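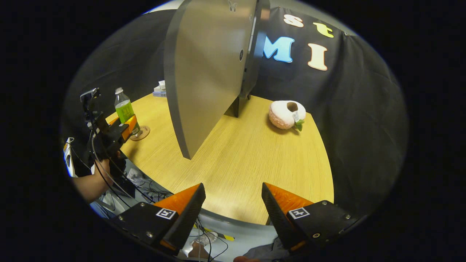

**Gripper width jumps when one finger tag drops out. Filter it or fix it upstream?**

**pelmeni_pid** wrote:

Hey all, back again with another handheld gripper question, sorry in advance for the length.

Setup is two handhelds, one per hand, fisheye on each, fiducial tags on the fingers. I get the opening width from the distance between the left and right tag, and the pose from visual SLAM. We're training on bimanual tabletop stuff (picking up soft toys, moving bottles, that kind of thing) and the policy side is honestly fine. My problem is the boring part in the middle.

When one of the two tags gets missed for a few frames, my width estimate freezes and then snaps to the new value when the tag comes back. In the replay the fingers just teleport. I've been using the Jõgi preprocessing scripts, which hold the last good value, so I know where the freeze comes from. The policy has now learned that fingers sometimes do nothing and then slam shut, and it does exactly that on the arm. It squished a plush pretty good yesterday.

Do I linear interpolate? Run a Kalman filter? Throw those episodes out? I'm at 87 usable demos and really don't want to lose any.

---

**torquemada_jr** wrote:

Interpolate and move on with your life. You're working offline, you have the frames on both sides of the gap, there's no reason to hold last value. We had the same teleporting thing on Meltemero data and a plain linear fill got rid of it. Cap the gap length though. I use 12 frames, and anything longer gets the episode flagged.

---

**samran_yensuk** wrote:

I'm going to disagree a little, or at least slow you down. A linear fill is okay if the fingers moved smoothly through the gap. But when do tags drop out? In my data it's mostly during fast closes (blur) or when the object gets in front of a finger, so right at the grasp. Those are the frames you care about most! If you draw a straight line through contact you're teaching the policy a slow squeeze that never happened.

What I do is use the one tag you still have. The fingers are coupled, so they move symmetrically, and a single tag plus the gripper's center line gives you half the width. Double it and you're done. It's noisier but it's a real measurement.

\- Samran

---

**pelmeni_pid** wrote:

Oh that's so obvious and I feel silly. I was returning None unless both IDs came back. Both!! One missing tag and I tossed the other one in the trash.

Do you calibrate the center line or assume it's the middle of the picture?

---

**samran_yensuk** wrote:

Calibrate it, please. Open and close slowly a bunch of times with both tags in view, undistort, take the midpoint in the camera frame and average. Mine was off from the image center by enough to matter. Redo it any time somebody takes the camera off the mount.

And undistort before you do anything with distances. With a fisheye, the same real opening gives you different pixel distances depending on where the tags land.

---

**torquemada_jr** wrote:

> it's a real measurement

Sure, but it's a real measurement with a bias that switches on and off. Two tags, one tag, two tags, and your width steps every time you change modes. I tried this. You get tiny steps in place of big ones and the policy picks up on those too. Printed fingers flex under load, so the symmetry thing isn't even true while you're gripping.

---

**kestrel_and_crow** wrote:

You're both describing a measurement with changing noise, so use a smoother. Constant velocity model, two-tag readings get low variance, one-tag readings get higher variance, no reading means predict only. Run it forward and backward over the episode. It's maybe 90 lines of Python and half of that is loading the file. Nistix has one built in if you don't mind their config format (I mind).

Also check your exposure time before touching the filter. If blur is what kills the tags, a shorter exposure and more light fixes most of it for free.

---

**torquemada_jr** wrote:

ok the smoother I can live with. Still think it's overkill for 87 demos.

---

**pelmeni_pid** wrote:

Update! Single-tag fallback is in, center line calibrated, smoother running on top. I reprocessed everything and plotted old vs. new width, and the snapping is gone in all but 2 episodes. Those both have a long stretch with neither tag detected, so I'm dropping them. torquemada, you were right about the steps, by the way. I could see them clear as day in the fallback-only plot before I added the smoother.

Haven't retrained yet, the GPU box is busy with somebody's Cinov runs. One thing I'm still stuck on is whether I should low-pass the SLAM pose the same way or leave it raw. It has a little jitter in rotation on the left hand and hardly any on the right.

---

**kestrel_and_crow** wrote:

Leave it raw until you've looked at time sync between the two hands. Post a plot?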